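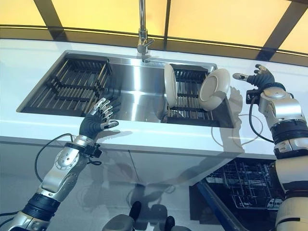

Questions I Get About Resizing, Resetting and Repairing Old Rings

I'm Lucienne Hervieu, and I run a one-bench jewelry workshop called Tolano. Most of my mail is about rings that came from a mother or a great-aunt and don't fit, don't sparkle or don't hold their stones the way they used to. I answer the same things over and over (happily!), so I finally typed them up.

Last updated May 31, 2019

Can you resize any ring?

Most of them, yes. Plain gold bands are the easy ones. Platinum takes longer and costs more. What I turn down are full eternity bands, where the stones go all the way around, and anything in tungsten or titanium. With those you're better off having a new one made, and I'll tell you that before you've paid me a cent.

How much bigger or smaller can you go?

Two sizes either way is comfortable for a plain band. Past that, I'd want to see it. A ring with a row of small stones along the shoulders doesn't love being bent into a new curve, and the little ones start popping out a month later, usually on vacation.

My knuckle is a lot bigger than the base of my finger. Help?

Oh, you and half my customers. I can put two tiny gold beads inside the bottom of the band, which stop it from spinning around, or I can fit a hinged shank that opens and snaps shut. Beads are cheap and you forget they're there. The hinge is lovely but it's a real job, and the ring has to be thick enough to take it.

Do I need to know my size before I come in?

Nope. I'll measure you. Please don't use the string-around-the-finger trick and mail me the string. Fingers swell in August and shrink in winter, so if you can, come by in the middle of the day when you're not freezing or just back from a run.

Can you take the stones out of my grandmother's ring and put them in a new one?

Yes, and it's my favorite kind of work. I check every stone under the microscope first and write down any chips or scratches, and we both sign the sheet. Old cut diamonds are rarely perfectly round, so they won't drop into a ready-made setting. I build the setting around the stone.

Sapphires and rubies usually travel well. Emeralds and opals make me nervous, and I'll say so. If I think a stone has a real chance of cracking on its way out, I'd sooner leave it where it is and work around it.

Can you melt down the old gold and use it for the new ring?

Sometimes. It depends on what it is and how much solder is in it from earlier repairs. Solder makes the new metal brittle, and then you've got a sentimental ring with pits in it. If yours isn't suitable, I can give you a credit for its weight. Some people like to keep a sliver of the old band tucked inside the new one, and that I can nearly always do.

What does it cost?

A simple sizing down on a gold band starts at $28. Going up costs more, as I have to add gold. Retipping worn prongs is priced per prong. A full reset in a new handmade mount usually starts at $1,000, and that's before any stones you decide to add. My last three-stone reset for a customer with her own diamonds came to $776, but we kept her original band, so don't hold me to that one!

I give you a written quote and I don't start until you've said yes to it.

How long will you have my ring?

Sizing takes seven days. Resets take longer, and I'll give you a date when we've settled on a design. December is a zoo. If you have a wedding coming, tell me the day when you first write — I'd much rather know early than get a frantic call.

Do you do the engraving yourself?

I don't, my handwriting is terrible and my engraving is worse. Damian Hubmann does all of it, by hand, two streets over. He can copy a signature or a line from a letter if you bring something clear enough to trace. Add a week for that. And please check the spelling of your text twice — he cuts exactly what's on the form.

Will sizing wipe out the engraving that's already there?

It can. I cut at the bottom of the band, and if there's lettering right at that spot, you may lose a character. I'll show you where the cut would go first. Damian can recut what's missing, though old machine engraving never matches completely.

My white gold has gone yellowish. Is it fake?

Almost certainly not. White gold is usually plated with rhodium, and the plating wears off, fastest on the underside where your hand grips things. I clean it, polish it and replate it, and you get it back bright. Every year or two is normal if you wear it daily. If the warmer color doesn't bother you, leave it alone and save your money.

How should I clean it at home?

Warm water, a drop of dish soap, a soft baby toothbrush. Get in behind the stones, where the hand cream collects. Put the plug in the sink first! Skip the toothpaste, it scratches gold. Pearls and opals just get a damp cloth.

Can I mail it to you?

You can, insured and with a signature required. Write to me first so I know to expect it, and take a couple of clear photos for your own records. Don't put the word "jewelry" anywhere on the outside of the box.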